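Druria Community Garden Association
Minutes of the fall members' meeting, 2018-09-23
Filed under: Minutes & Notices

The meeting opened with a quorum present. The minutes of the March meeting were approved with one correction: the rain barrel is on the north fence, not the east.

Water. The summer bill came to $2,268, higher than last year. Most of the increase is from the dry spell, but two hose bibs on the Brito Street side were leaking for part of it. Both have new washers. Members asked for a shutoff on that line and a quote will be requested from Hisent Plumbing.

Plots. There are 6 names on the waiting list and two plots open. Plots not cleared by the end of the season go to the next name on the list. One member objected that people with late kale should get longer. Agreed — standing winter crops count as cleared if the paths are clear.

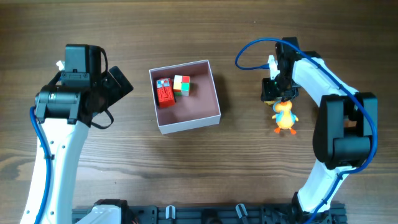
Compost. The middle bin is full and should be left alone until spring. No more pumpkins whole, please cut them up first. The sign on the left bin has faded and will be repainted.

Shed. The lock sticks. Motion to replace it with a combination lock passed, with two opposed. The code will be given out by phone and will not be posted.

Seed order. Dindance Seeds has offered the same group discount as before. Order forms are due back before the holidays. Garlic is ordered separately.

Other business. A request to keep bees was held over to the next meeting — the insurance question has to be answered first.

Meeting adjourned.

Related
Minutes, March meeting
Plot rules and fees
Winter water shutoff notice

Contact the association | © 2018 Druria Community Garden Association | Back to top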